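Progress report to the Dizon Fund
PhD peer mentoring and research day, Waltau Graduate School
1 October 2026

Hi Kendra,

You asked for something readable this time, so I'm skipping the template and just telling you how the year started. The short version is that we're on schedule, a little under budget, and short of one decent lecture room.

Mentoring pairs

We matched 14 first-year PhD candidates with older students in September. One has since moved to the Flavham campus, so we're running with 13 pairs. I'd hoped to keep the Flavham student on by video, but her new department has its own program and she'd rather join that (fair enough!). Most pairs have met twice already. Two have only swapped emails, and I'm nudging them.

What the first-years want to talk about hasn't changed much from last year - how to handle a supervisor who answers in one-word emails, when to start writing, and whether it's okay to take August off. Teodoro Abella ran the mentor training again and added a session on giving feedback on drafts. People loved it, and a few asked for a longer version, so I'd like to try that in the spring.

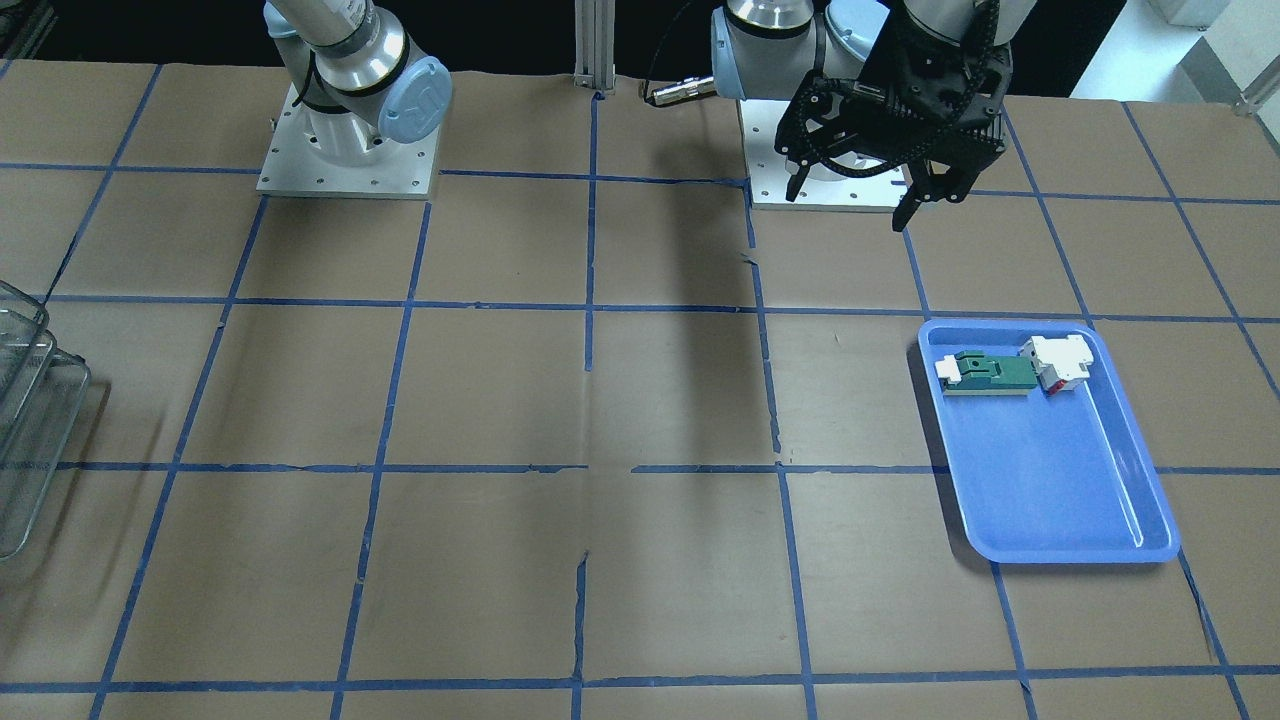 Research day

We've booked the main hall and abstract submission is open. The hall seats 100, and going by last year's sign-ups we'll fill it. Talks are ten minutes plus questions, with posters over lunch. I'm keeping the three-slide lightning round even though the physicists complained, and they can complain again!

The one headache is the parallel session. The lecture room we used before is closed for repairs and the replacement has no projector worth the name. I've asked for another building but haven't heard back. If it falls through we'll run everything in the hall and start earlier.

Submissions and reviews are going through Flikuseo this year, and so far it's much less painful than my old spreadsheet. Reviewers can see their own pile and nothing else, and the reminders go out without me.
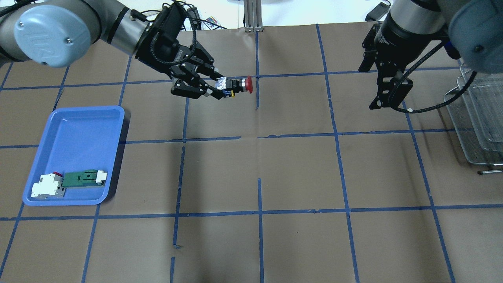 Emergency stop button held in a gripper at the worktable.

Money

We've spent $2000 so far, nearly all of it on mentor training and the hall deposit. Catering is the big bill still to come. I'd like to move what's left of the printing line into travel help for students coming over from Flavham - could you let me know if that needs a formal request or if your okay by email is enough?

Next up

Abstract reviews, then the program draft, then a check-in with every mentor before the winter break. I'll send you the draft program as soon as the room question is settled.

Thanks again for the support, and do come to the posters if you can.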